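About the Stoncombe Handling Group

Sunday, August 4, 2024
By Menaka Nanayakkara

The Stoncombe Handling Group studies how robots pick up soft goods. We are a research company with eight permanent staff, working from one floor of the old telephone exchange in Stoncombe. Our income comes from contract research for laundries, textile sorters and machine builders. We do not sell robots.

Most of our current work falls under one method, which we call Rasis. The rest of this page says what it is, what it has shown so far, and who to contact.

What we work on

A rigid part has a shape that can be measured before it is picked up. A towel or a sock does not keep its shape once it is touched, and the point at which it is held decides how the rest of it hangs. Software that plans a grasp from the outline of the item tends to do well on flat, thin cloth and badly on anything with a deep pile. The outline of a deep-pile item is mostly air. The fingers close on the tips of the fibres, the planner records a grasp, and the item slides out on the lift.

Rasis treats the grasp as a sequence with a decision in the middle. The fingers close to a first width, pause, and close again. The width at the pause and the width at the end are compared, together with the camera view from the gripper. From these the model estimates how much backing fabric is held and how much is only pile. If the estimate is too low, the gripper opens and tries a point further into the item before any lift is attempted.

How the data is collected

The model is trained on demonstrations made by people. An operator holds a gripper by hand and carries out the pick with it, and the camera on the gripper records what the fingers are doing. The same finger geometry is used on the arm, so that a view recorded by hand is close to the view the arm will have later. Operators are asked to work at their own speed and to leave failed grasps in the recording. Early sets, from which failures had been trimmed, gave a model that was far too sure of itself.

Each demonstration is labelled twice: once by the operator at the bench, and once by a second person working from the recording alone. Where the two labels disagree, the demonstration is kept but is not used for training. These cases are stored as a separate set, named Cassim, which we use to check changes to the labelling rules.

Results to date

The present training set holds 1,794 demonstrations. After double labelling, 1,209 were accepted for training and the remainder went to Cassim. The share is lower than we had planned for. Most disagreements concern long-pile items in which the fabric between the fingers is folded on itself, so that the pile hides the number of layers.

Testing used 17 items that do not appear in the training set. The two-stage close reduced dropped lifts on plush and fleece items when compared with our own single-close planner on the same arm. On flat cotton there was no difference we would be willing to report. The method is slower on every item, owing to the pause, and on thin items that time is wasted. A rule for skipping the pause is being tested.
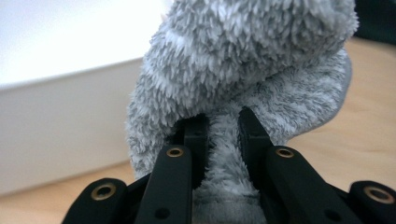
Two limits should be stated. The estimate depends on the finger pads being in good condition, and worn pads shift the final width by enough to matter. The method has also been tried on single items only. Picking one item out of a heap is a separate problem, and our first attempts at it were not good enough to publish.

Staff and contact

Menaka Nanayakkara leads the group and is responsible for the grasp model. Tania Weerasinghe runs data collection and wrote the labelling rules. Enquiries about contract work should go to the office in the first instance, with a short description of the goods to be handled. Sample items are useful and can be returned on request.

The labelling rules are available to other research groups without charge. The next revision is due in October and will include a new section on folded layers.

Related items

Diltareo: finger pad wear and closing width
Labelling rules: current version
Cassim: notes on the disagreement set
Sending sample goods to Stoncombe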